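Warum ich keine Ferienwohnung mehr ohne Ansprechpartner buche

Von Efua Darko
2023-01-06

Seit ich in Deutschland lebe, verbringe ich meinen Urlaub fast immer in Ferienwohnungen. Hotels sind mir zu eng, und ich koche gern selbst. Bis vor wenigen Jahren war eine solche Buchung ein kleines Gespräch. Man rief an oder schrieb eine E-Mail, jemand antwortete, man erfuhr den Namen der Vermieterin und die Uhrzeit, zu der sie mit dem Schlüssel vor der Tür stehen würde. Heute bekomme ich einen Code.

Ich habe nichts gegen Codes. Wer mit dem letzten Zug ankommt, ist dankbar, wenn er niemanden aus dem Bett holen muss. Meine Kritik richtet sich gegen etwas anderes: Mit dem Schlüssel ist an vielen Orten auch der Mensch verschwunden, und der Preis ist trotzdem gestiegen.

Im April war ich mit meiner Freundin Wing-sze Wei zehn Tage in Nilleck. Der Ort liegt am See, hat eine Bäckerei, einen Anleger und sehr viele Ferienwohnungen. Unsere hatten wir über das Portal Skustau gefunden. Die Fotos stimmten, die Lage stimmte, sogar der beschriebene Blick aufs Wasser war vorhanden, wenn man sich am Küchenfenster ein wenig nach links stellte. Wir bezahlten 700 Euro, und in diesem Betrag war eine «Servicepauschale» enthalten, nach deren Bedeutung ich bis heute suche.

Am zweiten Abend blieb die Heizung kalt. In der Mappe auf dem Tisch stand kein Name und keine Telefonnummer, nur eine Adresse im Internet. Dort durfte ich aus einer Liste auswählen, welches Problem ich habe. Heizung gab es nicht. Es gab «Ausstattung», es gab «Sauberkeit» und es gab «Sonstiges». Ich wählte «Sonstiges» und bekam eine Nachricht, in der man sich für mein Vertrauen bedankte. Die Antwort eines Menschen kam nach 31 Stunden. Wir hatten bis dahin den Backofen auf eine Weise benutzt, die vermutlich nicht in der Hausordnung vorgesehen ist.

Man kann sagen, dass eine kalte Heizung im Frühling kein Drama ist. Das stimmt. Aber ich frage mich, was eine ältere Dame getan hätte, oder eine Familie mit einem Säugling. Eine Ferienwohnung ist ein fremdes Haus. Ich weiß nicht, wo der Sicherungskasten ist, ich weiß nicht, welcher Hahn zu welcher Leitung gehört, und ich möchte es im Urlaub auch nicht herausfinden müssen.

Der Gegenbeweis liegt nur eine halbe Stunde weiter am selben Ufer. Die Pension Agbenyega vermietet neben einigen Zimmern auch drei kleine Häuser für Selbstversorger. Geführt wird sie von Obed Tetteh, und seine Nummer hängt am Kühlschrank, mit Filzstift geschrieben. Auch er hat ein Tastenschloss, auch er steht nachts nicht auf. Am ersten Morgen kommt er aber vorbei und zeigt den Gästen, wie man den Kamin öffnet, welcher Bus auch sonntags nicht fährt und wo man den Fisch kauft. Diese Runde dauert vielleicht zehn Minuten. Sie kostet ihn Zeit, das hat er mir gegenüber nicht verschwiegen. Er sagte auch, dass er sie nicht aufgeben will, «weil ich sonst die Fragen nachts bekomme».

Mich überzeugt diese Rechnung. Ein großer Vermittler wie Caltard würde vielleicht antworten, dass sie sich auf hunderte Wohnungen nicht übertragen lässt. Darüber kann man streiten. Wenn eine Firma in einem Ort so viele Wohnungen verwaltet, dass sie dort täglich Wäsche abholt, dann kann sie dort auch eine Person beschäftigen, die ein Telefon trägt. Die Wäsche kommt ja auch nicht durch das Internet.

Mein Bekannter Senyo Kpodo, der selbst eine Einliegerwohnung vermietet, widerspricht mir an diesem Punkt. Er meint, die meisten Gäste wollten gar nicht angesprochen werden. Sie seien froh, wenn sie niemanden sehen, und er habe schon schlechte Bewertungen bekommen, weil er zu freundlich gewesen sei. «Vermieter war ständig präsent» stand einmal da, obwohl er nur die Mülltonne hinausgestellt hatte. Ich glaube ihm das. Auch ich möchte nicht, dass jemand durch den Garten läuft, während ich frühstücke.
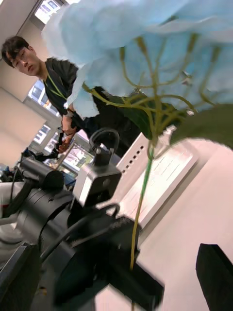
Aber zwischen ständiger Anwesenheit und völliger Abwesenheit liegt doch sehr viel Platz. Ich verlange keine Begrüßung mit Kuchen. Ich verlange einen Namen, eine Nummer und die Sicherheit, dass unter dieser Nummer am Abend jemand spricht, der das Haus schon einmal betreten hat. Für mich gehört das zur Ausstattung wie das Bettzeug, und ich finde, es sollte in der Anzeige auch dort stehen. Heute lese ich, ob es einen Toaster gibt und wie viele Weingläser im Schrank sind. Ob mir jemand hilft, muss ich aus den Bewertungen erraten.

Die Gemeinden könnten hier mehr tun, als sie glauben. In Nilleck zahlt jeder Gast 2 Euro Kurabgabe pro Nacht, und an der Promenade stehen davon sehr schöne Bänke. Ich sitze gern auf ihnen. Trotzdem würde ich auf eine Bank verzichten, wenn die Touristinformation dafür auch nach 17 Uhr erreichbar wäre oder wenigstens eine Liste führte, wer für welches Haus zuständig ist. Nhyira Gbeho, die dort am Schalter arbeitet, hat mir am dritten Tag sehr geduldig zugehört und dann zwei Stellen angerufen, die beide nicht zuständig waren. Sie konnte nichts dafür. Ihr fehlte dieselbe Nummer wie mir.

Natürlich hat die Sache auch mit uns Gästen zu tun. Wir sortieren nach dem Preis, wir vergleichen am Telefon in der Straßenbahn, und wir wundern uns dann, dass an allem gespart wurde, was auf einem Foto nicht zu sehen ist. Ich nehme mich davon nicht aus. Die Wohnung in Nilleck war die günstigste mit Seeblick, und ich habe vor der Buchung keine einzige Frage gestellt.

Das mache ich jetzt anders. Bevor ich bezahle, schreibe ich dem Vermieter einen kurzen Satz: «Wen kann ich anrufen, wenn abends etwas nicht funktioniert?» Manche antworten innerhalb einer Stunde mit Vornamen und Nummer. Andere schicken mir einen Link zu den häufigen Fragen – dann suche ich weiter. Für diesen Sommer habe ich eines der Häuser von Herrn Tetteh reserviert. Es ist etwas teurer, und den See sieht man von dort nur, wenn man über die Straße geht.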